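4.2 Assortment structure and dwell time

The second part of the study concerned how independent homewares retailers arrange small goods, and whether arrangement by room or arrangement by material holds customers longer at the shelf. Two shops took part. The first, Larnance, stocks table linen, glassware and storage pieces under a room-based plan, in which a customer meets kitchen goods first and bedroom goods last. The second, Camenzind, groups stock by material, so that linen napkins and linen bedding share one wall. Both buy their textiles from the same mill, Skostitex, which kept differences in fabric quality out of the comparison.

Each shop ran its usual plan for the first half of the observation period and the other shop's plan for the second half. The changeover took place in October, after closing. Prices, lighting and window displays were held constant. Staff were told not to restock during opening hours unless a shelf position was empty.

Dwell time was defined as the interval between a customer stopping within arm's reach of a fixture and the customer turning away from it. Passing customers who slowed but did not stop were excluded. Handling was recorded as a separate variable and coded as present when an item left the shelf surface. Coding was done by Murali Mathew and Yoon-hee Cho working independently from the same protocol; disagreements were passed to Mirjam Leitner, whose decision was final. The complete record contains 3,000 stops across both shops and both plans.

Under the material-based plan, median dwell time rose for textiles and fell for storage pieces. The rise for textiles was present in both shops, which argues against an effect of local clientele. Customers at linen fixtures compared items of different use, for example a runner and a pillow cover, and handled more than one item per stop. For storage pieces the pattern ran the other way. Boxes and trays placed beside unrelated wooden goods were passed over more often than the same pieces placed beside desk or dressing table items, where their purpose was easier to read.

Lidded pieces need separate treatment. A closed lid adds a step before the customer can judge the interior, and earlier work by Mayrhofer and Koller on the Undard range treated lid opening as a form of commitment to the product. Our data support a weaker claim. Customers who opened a lid stayed longer, but they bought at a rate close to that of customers who picked up an open tray. We therefore report lid opening as a kind of handling and give it no further weight in the model.

Figure 2. Storage piece of the lidded type.

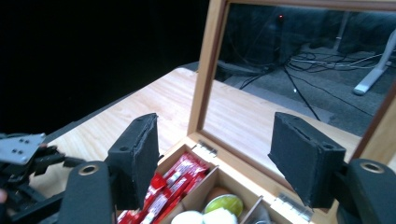
The model was fitted to textiles and storage pieces separately. Glassware was left out of both fits, as only 23 stops at the glassware fixtures met the definition of dwell under the material-based plan, too few for a stable estimate. Shop was entered as a fixed effect and time of day as a covariate, with the hour before closing coded on its own to absorb the shorter stops seen in both locations.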